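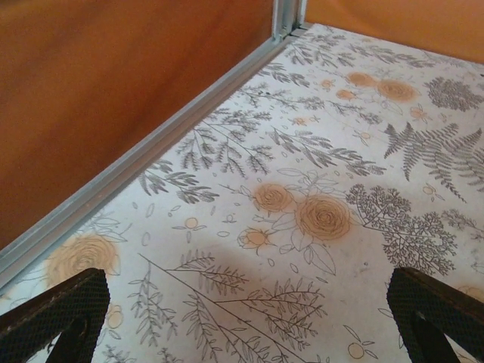 Rurkus -- the Fulholm robotics club gallery

Welcome to our gallery page! Rurkus is the arm we have been building and teaching since December, and this page is where we keep track of how it is getting on. We are an after-school club for years 9 to 11 at Fulholm, and we meet in the old food technology room, so if our robot seems unusually at home near a kitchen worktop, well, it is.

Our task this year comes from the Lellden Challenge, which asks every team to get an arm to tidy a worktop. Things have to be picked up, carried and put down in the right place, with no help from us once the run has started. It sounds easy until you try it. Plates slide, sponges squash, and teaspoons are a nightmare (more on teaspoons another time, we have a lot to say about them).

The notes for our first picture are below, and more will go up as the term goes on.

1. Fingers open, over the roses

Our view from the wrist, with both gripper fingers held wide apart and nothing on the surface but the printed flowers. We call this the "ready" pose and we are very fond of it.

The grip faces have a fine dotted texture, and the left and right fingers come into view at the two bottom corners. If you look between them you can see the arm's own shadow lying across the stems and feathery leaves, and that shadow has taught us a great deal about lighting!

The back corner is where the silver edging strip meets the upright metal post. Our younger members use it as a landmark when they drive by hand, and it works brilliantly -- find the post, line up, then come down slowly.

About that pattern

Yes, we chose the flowers on purpose. The first idea was a plain white sheet, and a couple of us argued for something busier, as real kitchens are rarely plain. The big tan roses and the dark fern are a proper test for our object finder. In its first week it was convinced that one of the roses was a saucer and would not be talked out of it. We have added lots of views of the bare surface to the training set so that it learns what "nothing here" looks like, and it has got much better at leaving the flowers alone.

How we collect our runs

We work in pairs. One person drives with the controller and the other keeps the log, then we swap. A run starts in the ready pose and ends in the ready pose, and if somebody knocks the table we bin it and start again. So far we have 571 good runs saved and we want 1000 before the regional round. It is slow going, but there is a real buzz in the room when someone gets five clean ones in a row.

The software side is a program we wrote ourselves and named Raju. It sorts the runs, throws out the blurry ones and draws a little chart of how we are doing. Our best score on the practice task is 74 per cent, up from a frankly dreadful start, and we are all thrilled with it.

Coming next

Cups! Handles first, then the ones without. We also want to try a second surface with a different pattern to see whether Rurkus copes or goes back to chasing saucers.

If you are at school in Fulholm and fancy joining, come along at 3.45 pm. You don't need to have done any coding, and there are usually biscuits. Please keep them away from the arm.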